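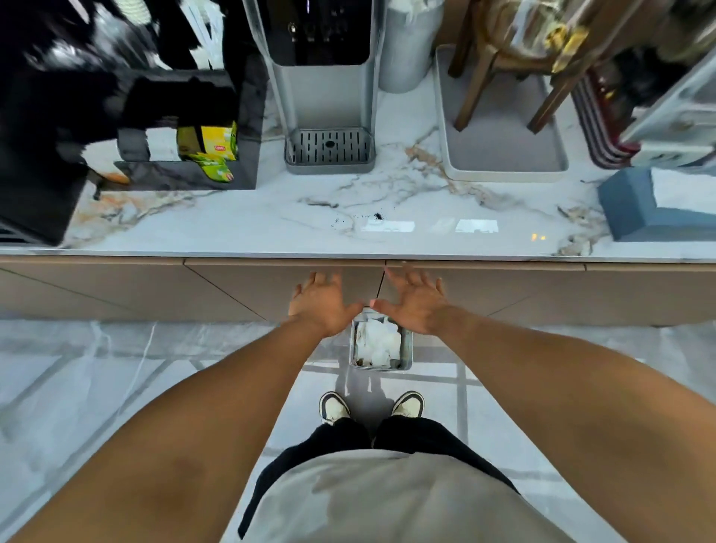 第3章 采购与预算规划

3.1 本章适用范围

本章供采购部门、设施管理部门及项目负责人在订购 Pavow 双臂移动操作系统之前使用，内容包括现场条件核查、配置选择、费用编制、供应商报价比对、交付条件确认以及后续年度费用的预留。机械安装、网络接入和首次通电的操作步骤见第4章，任务示教见第6章。

本章所称“茶水间任务包”，指系统在办公楼茶水间、公寓式厨房及类似场所执行的一组操作，包括开关橱柜门、擦拭台面、更换垃圾袋、取放盒装与罐装物品。若贵单位仅计划将系统用于走廊递送，可略过3.3节和3.4节，直接阅读3.5节。

本章所述费用项目以 Takell 当前的供货方式为依据。由 Braltingate 以租赁方式交付的设备，其费用科目与本章略有差异，差异之处在3.7节中单独说明。

说明：报价单、合同与本章内容不一致时，以双方签署的合同为准。

3.2 规划前应准备的资料

请在联系供应商之前备齐以下资料。资料不全时，供应商只能按标准配置报价，后续变更可能产生额外费用。

1. 拟部署场所的平面图。图中应标明门洞净宽、台面走向、柜门开启方向、插座位置以及地面高差。

2. 场所内固定设备清单，包括饮水设备、加热设备、冰箱和洗涤设备。清单中应写明设备是否可以移动，以及由哪个部门管理。

3. 日常任务清单。按任务名称、执行时段、执行频次和现由何人完成四项填写，可使用附录B的表格。

4. 地面材料说明。抛光砖、石材、地毯和防静电地板对底盘轮组的要求各不相同。

5. 网络与信息安全要求。若单位禁止影像数据离开本地网络，应在此阶段书面提出。

6. 预算归口说明。请明确设备购置费、现场改造费、培训费和耗材费分别由哪个成本中心承担。

注意：平面图应以现场实测尺寸为准。竣工图纸中的柜体尺寸往往未计入后加的台面挡水条、踢脚板和封边，这些部件会影响机械臂的可达范围。

3.3 现场条件核查

3.3.1 柜门与抽屉

柜门是茶水间任务包中对末端执行器要求最高的对象。请逐一核查所有拟由系统开启的柜门，并按下列步骤记录。

1. 确认开启方式。常见方式有外装拉手、隐藏式扣手、按压弹开和上沿抠手四种。

2. 对于无外装拉手的柜门，测量门板上沿与台面底部之间的净空。该净空决定手指式夹爪能否伸入。

3. 对于对开门，测量两扇门之间竖缝的宽度，并检查两扇门在关闭状态下是否齐平。

4. 以正常力度连续开合柜门，检查铰链是否松动、有无异响、能否停留在中间位置。

5. 使用推拉力计测量初始开启力，将最大值填入附录B的“开启力”一栏。

6. 记录门板表面处理方式。哑光表面与高光表面对视觉定位的影响不同，供应商将据此确定是否需要加装定位标记。

注意：上沿抠手式柜门需选用窄指型夹爪。标准夹爪的指尖厚度不适用于此类柜门，强行使用可能损伤门板封边。窄指型夹爪为选配件，应在首次订购时一并列入预算，单独补购将另计运输和标定费用。

警告：不得为降低开启力而拆除儿童安全锁或防倾倒装置。确需调整时，应由设施管理部门书面批准。

3.3.2 台面

1. 核对台面材料。天然石材及仿石纹台面的纹理可能干扰污渍识别，采购时应向供应商说明纹理的颜色与疏密。

2. 在白天和夜间照明条件下各检查一次台面反光。光源在台面上形成明显亮斑的，应记录灯具位置，并评估更换漫射灯罩的费用。

3. 清点长期放置于台面的物品。原则上，系统作业区内不应存放易碎物、无盖容器和悬挑放置的物品。

4. 确认台面前缘至最近固定设备之间的可用作业深度。深度不足时，应先行调整设备位置，再提交现场资料。

5. 检查台面是否存在裂缝、翘边或松动。存在上述情况的，应在设备到货前修复。

说明：台面上的旧有渍痕如无法清除，应在验收前登记。系统首次建图时会将登记区域标记为忽略区，避免反复擦拭同一位置。

3.3.3 饮水与加热设备

系统可在饮水设备周围作业，但标准配置不包含接取热水的功能。请将饮水设备的出水口、控制面板和接水盘位置标注于平面图。

警告：未经 Takell 书面确认，不得安排系统移动盛有热水的容器。由此产生的烫伤或设备损坏不在保修范围之内。

注意：接水盘需由人工定期倒空。若希望将该项工作纳入任务清单，应选配防溅套件，并在任务评估阶段进行现场试验。

3.3.4 垃圾容器

1. 记录垃圾容器的开口形状、高度、材质及放置位置。

2. 确认容器放置后，底盘仍能停靠在柜体前方。容器紧贴柜体放置时，系统可能需要先行避让，任务时长会相应增加。

3. 若同一位置既要放置垃圾容器，又要开启其上方柜门，应核算门板转动范围，确认门板下沿与容器不发生干涉。

4. 确认更换垃圾袋的方式。标准配置支持带撑环的垃圾袋，其他类型应寄送样品供测试。

建议在预算中预留更换垃圾容器的费用。统一容器规格可减少示教工作量，费用由设施管理部门的日常经费列支较为便利。

3.3.5 地面与通道

1. 检查地砖接缝是否平整，有无空鼓和松动。

2. 检查地面在照明下的反光情况。高反光地面可能影响底盘避障传感器，必要时应选配抗反光组件。

3. 核查从充电位置到作业位置的完整路径，包括门槛、电梯轿厢缝隙和防火门。

4. 确认人员高峰时段的通行需要。通道在系统停靠后仍应满足疏散要求，具体数值以所在地消防规定为准。

5. 检查路径上是否有地垫。可滑动的地垫应移除，或更换为嵌入式地垫。

3.4 人工基准作业记录

在确定配置之前，应先取得一份人工作业的基准记录，用于估算系统完成同一任务所需的动作种类、时长和末端工具。记录由熟悉该场所的人员完成，不要求具备机器人操作经验。

1. 从任务清单中选取拟交由系统执行的任务，每项任务单独记录。

2. 作业人员按照平时的习惯完成任务，不得为配合记录而刻意放慢或改变顺序。

3. 双手均应处于可观察范围之内。作业人员宜穿着袖口不遮挡手部的服装。

4. 开启柜门时，记录手指首先接触的位置、使用单手或双手，以及身体是否需要后退让位。

5. 处理垃圾时，记录是否需要移动容器、是否需要弯腰或下蹲。

6. 每项任务在台面整洁和台面有散落碎屑两种状态下分别记录。

7. 记录结束后，由设施管理部门核对任务名称与现场位置，再移交供应商。

注意：记录过程中不得拍摄访客、证件、屏幕内容或含有个人信息的文件。涉及影像的，应事先取得作业人员的书面同意，并约定保存期限。

说明：双手协同动作的数量对配置选择影响较大。若基准记录显示任务均可单手完成，可考虑单臂配置，设备购置费将随之降低。若任务中存在一手扶门、一手取物的动作，应选择双臂配置。

基准记录同时是验收的依据。请勿在设备到货后更改任务定义；确需更改时，应按3.9节办理变更。

3.5 配置选择

3.5.1 主机

Pavow 系统提供单臂型和双臂型两种主机。两种主机使用相同的底盘、电池和控制软件，后续可由单臂型升级为双臂型。升级须返厂进行，期间设备不可用，且升级费用高于首次订购时的差价。对未来任务范围尚不确定的单位，建议在预算申请中同时列出两种方案，由审批部门一次性作出选择。

3.5.2 末端执行器

请依据3.3节的核查结果，从下列类型中选择。

标准夹爪：适用于盒装、罐装物品以及带外装拉手的柜门。

窄指型夹爪：适用于上沿抠手、窄缝柜门和薄壁容器。

擦拭工具：适用于平整台面，须配合专用擦拭布使用。

软质夹爪：适用于表面易划伤或外形不规则的物品，夹持力较低，不得用于开启柜门。

注意：在抛光石材台面上使用擦拭工具时，应选用供应商认可的擦拭布。含研磨颗粒的擦拭布可能造成表面失光。

第三方夹爪可以通过转接法兰安装。Rengifo 提供的转接法兰已列入兼容清单，订购时应在报价单中注明法兰型号和供货责任方。未列入兼容清单的法兰，安装后须重新进行负载标定，标定费用由采购方承担。

3.5.3 感知组件

标准配置含头部相机和腕部相机。出现下列情形之一时，应在预算中增列相应选件。

作业区存在大面积镜面或高光黑色面板的，增列偏振滤光组件。

作业区包含透明塑料收纳盒或玻璃器皿的，增列近距深度组件。

夜间需在关灯状态下作业的，增列辅助照明组件。

上述选件可在到货后加装，但加装后须重新执行视觉标定，并重做受影响任务的验收。

3.5.4 充电与备用电源

1. 充电座应设置在作业区之外，不得占用疏散通道。

2. 充电座应使用独立插座，不得与加热设备共用插线板。

3. 充电座背面与墙面之间应保留散热间隙，间隙尺寸见第4章。

4. 每日连续作业时间超出单块电池续航能力的，应增购备用电池。

警告：充电座不得安装在水槽下方、台面下方的封闭柜体之内，或任何可能溅水的位置。

3.6 费用编制

3.6.1 费用科目

请按下列科目编制预算。为便于审计，各科目不宜合并。

科目一，设备购置费。包括主机、末端执行器、感知选件、充电座和备用电池。

科目二，现场改造费。包括插座增设、灯罩更换、柜门铰链维修、地砖修补和容器更换。

科目三，运输与就位费。包括包装、保险、楼内搬运以及包装材料清运。

科目四，部署与示教费。包括建图、任务示教、现场调试和试运行陪护。

科目五，培训费。包括操作员培训、安全培训和管理员培训。

科目六，软件与数据费。包括软件许可、本地存储设备和数据备份。

科目七，耗材与备件费。包括擦拭布、夹爪指套、滤网和轮组易损件。

科目八，保险与年度检验费。

3.6.2 编制步骤

1. 以任务清单为起点，为每项任务确定所需的主机类型、工具和选件。

2. 合并重复项。多项任务共用同一末端执行器的，仅计一次购置费，指套等耗材仍应按任务分别计算。

3. 将现场核查中的不合格项逐条转为改造项目，并取得工程部门的估价。

4. 估算示教工时。每一种柜门开启方式、每一种垃圾容器规格应视为一个独立的示教单元。

5. 填写首年费用与次年费用。一次性费用不得计入次年。

6. 按本单位财务制度计提预备费。预备费应单独列示，不得分摊至各科目。

7. 由项目负责人和财务人员分别签署后提交审批。

3.6.3 填写示范

以下内容取自 Braltingate 办公区东侧茶水间的预算申请，由该项目负责人 Kevin Correa 提交，经其同意用于说明填写方式。金额为该项目的实际申报数，不构成报价。

科目：现场改造费。
项目：增设独立插座，调整柜门铰链，更换漫射灯罩。
申报金额：2,017元。
承担部门：设施管理部门。
依据：现场核查表中的电源、柜门和照明三个条目。

科目：耗材与备件费。
项目：窄指型夹爪指套。
申报金额：213元。
承担部门：行政部门。
依据：任务清单中的开启柜门条目。

填写时请注意“依据”一栏。该栏应指向核查表或任务清单中的具体条目，不得仅填写“业务需要”。审批部门退回的申请中，依据不明是较为常见的原因。

3.6.4 容易遗漏的费用

编制人员应逐项确认下列费用是否已列入。

示教期间茶水间停用所产生的替代安排费用，例如临时饮水点。

非工作时间施工的加班费用和门禁开通费用。

台面及柜体的表面保护膜。

本地存储设备的机柜空间和散热费用。

操作员离岗培训期间的顶岗费用。

设备报废时的电池回收费用。

3.7 购置与租赁的比较

采用租赁方式的，主机、标准夹爪和充电座的费用计入月租，窄指型夹爪、软质夹爪及感知选件可单独购买，也可并入月租。现场改造费在两种方式下均由使用单位承担。

比较两种方式时，应按以下步骤进行。

1. 确定比较年限。建议采用5年，与主机的设计使用年限一致。

2. 将购置方式下的设备购置费、年度检验费、备件费和报废处置费相加。

3. 将租赁方式下的月租总额、超时使用费和提前退租费相加。提前退租费按合同约定的最不利情形计入。

4. 分别列出两种方式下的故障响应时限和备用机安排。

5. 核对租赁合同中的软件版本条款。部分租赁方案的软件升级由出租方统一安排，使用单位不得自行推迟。

6. 核对数据归属条款，确认退租时本地存储设备是否随机收回。

注意：租赁设备加装第三方法兰须事先取得出租方书面同意。擅自加装的，退租时可能被要求恢复原状。

任务范围已经稳定、场所在比较年限内无搬迁计划的单位，通常适合购置。场所即将改造，或柜体、台面将要更换的单位，宜先行租赁，待改造完成后重新核查现场条件。

3.8 报价比对与供应商答疑

3.8.1 询价要求

应向3家供应商发出内容相同的询价文件。询价文件至少包括平面图、现场核查表、任务清单和基准记录的文字摘要。影像资料仅在签署保密协议后提供。

对各供应商的答疑应以书面形式进行，并同时抄送所有参与报价的供应商。口头答复不得作为评审依据。

3.8.2 比对要点

1. 核对报价范围是否覆盖任务清单中的全部任务。供应商标注“有条件支持”的，应要求其写明条件内容。

2. 核对示教单元的计算方法。以“场所”为单位的报价与以“动作”为单位的报价不可直接比较，应先换算为相同单位。

3. 核对验收标准。应明确任务成功的判定方式、允许的人工干预次数，以及验收时台面和地面的状态。

4. 核对保修起算日。以到货日起算和以验收日起算，对实际保修时长影响明显。

5. 核对备件供应承诺，尤其是夹爪指套、轮组和电池。

6. 核对税费、运费和保险是否包含在总价之内。

3.8.3 现场试验

对上沿抠手式柜门、对开门以及反光台面，建议在签订合同前安排现场试验。试验由供应商携带设备到场完成，费用由双方事先约定。

试验应遵守下列要求。

1. 试验时段应避开用餐和会议间歇，宜安排在上午十点之前。

2. 试验前清空柜门转动范围内的地面物品，任务本身涉及的容器除外。

3. 试验期间应有人员值守急停按钮，值守人员不得兼任记录工作。

4. 使用与基准记录相同的任务定义，不得临时简化。

5. 试验结束后，双方共同检查门板上沿、封边和台面，发现损伤的当场登记。

警告：试验期间，任何人员不得将手伸入柜门缝隙或柜门与机械臂之间。需要人工协助时，应先按下急停按钮，确认机械臂静止后方可靠近。

3.9 合同签订后的变更

合同签订后，现场条件或任务范围发生变化的，应填写附录C的变更单。下列情形必须办理变更。

更换台面、柜门或拉手。

增加、移走或更换饮水设备。

更换垃圾容器规格或放置位置。

增加新的作业时段，且该时段的照明条件与原核查条件不同。

由其他部门接管设备或场所。

台面上日用品的摆放调整不需要办理变更，但物品进入机械臂预定路径的，应由管理员在系统中更新作业区地图。

变更单应载明变更内容、受影响的任务、增加的费用和承担部门。供应商收到变更单后出具书面评估，双方确认后方可实施。未经评估即更换柜门或拉手的，相关任务应暂停执行。

3.10 到货前确认

设备发运前，项目负责人应会同设施管理部门完成以下确认，并将签字后的确认单交供应商。到货日宜避开周四的集中收货时段，具体安排以物业通知为准。

1. 改造项目全部完成，并经工程部门验收。

2. 搬运路径畅通，电梯已预约，楼内地面保护已落实。

3. 充电座位置已标记，独立插座已通电测试。

4. 拟开启的柜门编号已粘贴于门板内侧，编号与核查表一致。

5. 台面旧有渍痕、划痕和门板缺损已登记，并由双方留存。

6. 操作员和管理员名单已确定，培训时间已通知到人。

7. 网络账号、本地存储设备和数据保存期限已由信息部门批准。

8. 茶水间停用通知已张贴，替代饮水点已启用。

任一项目未完成的，应书面通知供应商推迟发运。因现场未就绪造成的二次运输费用，由采购方承担，列入科目三。

3.11 年度费用的预留

设备投入使用后，项目负责人应于每年十月提交下一年度费用申请。申请应包括以下内容。

1. 上一年度耗材的实际用量。用量应取自领用登记，不得以采购量代替。

2. 年度检验报告中列出的待更换部件。

3. 拟增加的任务及相应的示教单元数量。

4. 柜门铰链、台面和地砖的维修安排。场所设施的磨损会影响任务成功率，相关费用应由设施管理部门同步申报。

5. 操作员变动情况及补充培训需求。

注意：备用电池长期存放时也会出现容量下降。编制年度预算时，应查阅电池健康度记录，并对低于更换阈值的电池列支更换费用。更换阈值见第9章。

年度费用申请批准后，应将批准文件的副本与本设备的核查表、变更单和验收记录一并归档。设备调拨至其他场所时，归档资料随设备移交，接收部门应按3.3节重新进行现场核查。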